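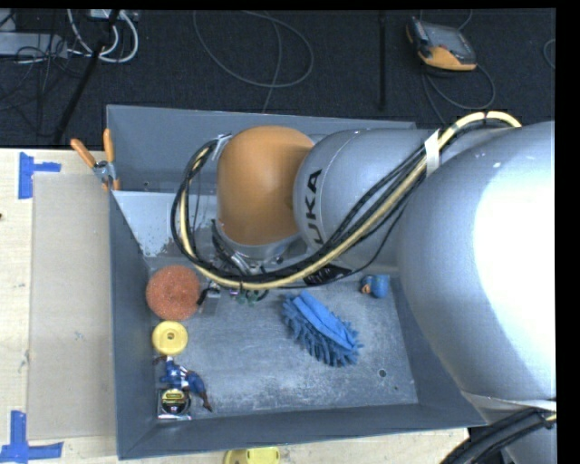 KUKA arm over a gray metal bin.

Subject: Re: [clellangate-charter] Section 9 petition threshold, draft 2
From: Indira Sastry
To: clellangate-charter list

I have read draft 2 against the current charter and against the county election code. Comments follow in the order of the draft. The earlier message is quoted where I am replying to it directly.

> The present rule asks for signatures from 4 percent of registered
> voters to put an ordinance on the ballot. Draft 2 changes the base to
> votes cast in the last mayoral race and leaves the percentage alone.
> I think this is a small change and should go through without a
> separate vote.

The percentage stays the same but the base does not, so the requirement changes. Turnout in a mayoral race is always lower than registration. Under draft 2 the number of signatures needed goes down, and it goes down furthest after a quiet election. Supporters may want that. If so, the summary sent to voters should say it in the first paragraph. The current summary says the section is "updated for clarity," and I do not think that wording would survive a challenge.

There is also a timing problem. Draft 2 does not say which mayoral race counts when a petition is taken out before an election and turned in after it. Bendberg had this gap in its charter and the clerk there ended up picking the base herself. I suggest: "the last mayoral election certified before the date the petition form is issued." That fixes the number on day one and the sponsors can print it on the form.

> Circulation period: 60 days. The clerk says this has never been a
> problem and I would rather not reopen it.

Agreed on the length. The draft should still say whether the 60 days include the day of issue. The current text says "within 60 days of," the form itself says "60 days following," and the Ureo Street zoning petition was one day apart under the two readings. That petition had enough names either way, so the point was never settled. Please pick one and use it in both places.

> Signature checks: the draft lets the clerk check a sample instead of
> every line. Daza Township does this and saves a good deal of staff
> time.

I have no objection to sampling in principle. I do object to the way it is written. Three items:

First, the draft gives no sample size. It says "a reasonable number." The Ureo Street petition was filed with 242 sheets. A reasonable number of lines from 242 sheets could mean almost anything, and the size of the sample decides how far off the result can be. The section should give a minimum share of lines.

Second, there is no rule for a close result. Daza checks every line when the sample comes out within 2 percentage points of the threshold. I would copy that sentence as it stands.

Third, the draft does not say that the sample has to be drawn across all sheets. Lines collected outside one grocery store on one afternoon will have the same faults in common. Drawing by line number from the full set deals with this and takes very little extra work.

> Withdrawal of signatures: no change.

I would like a change here. At present a voter may withdraw a signature "at any time before certification." If the clerk is checking a sample, a withdrawal that comes in during the check may or may not touch a line in the sample, and the draft does not say how to count it. The simplest fix is to close withdrawals when the petition is filed. I know at least two people on this list oppose that, and the other choice is to keep the current rule and subtract every withdrawal from the projected total after the sample is done. Either can be written in one sentence. Leaving it silent is the worst of the options.

Minor points:

9.3(b) refers to "the board." The charter has had a council and no board since the last revision.

9.5 says notice must be "published in a newspaper of general circulation in Clellangate." There isn't one now. The council notices go in the county paper and on the town site, and 9.5 should match the council rule.

9.7 repeats the last sentence of 9.2 with "shall" changed to "may." I assume 9.2 is the one intended.

On procedure: section 9 should be a separate question on the ballot. It changes who can put a law before the voters, and the rest of the package is mostly about department names and meeting hours. A voter who likes one and not the other should be able to say so.

I can send replacement text for 9.2, 9.4 and 9.5 before the December meeting if someone will confirm that draft 2 is still the working copy. The version on the town site has the old numbering.

Indira Sastry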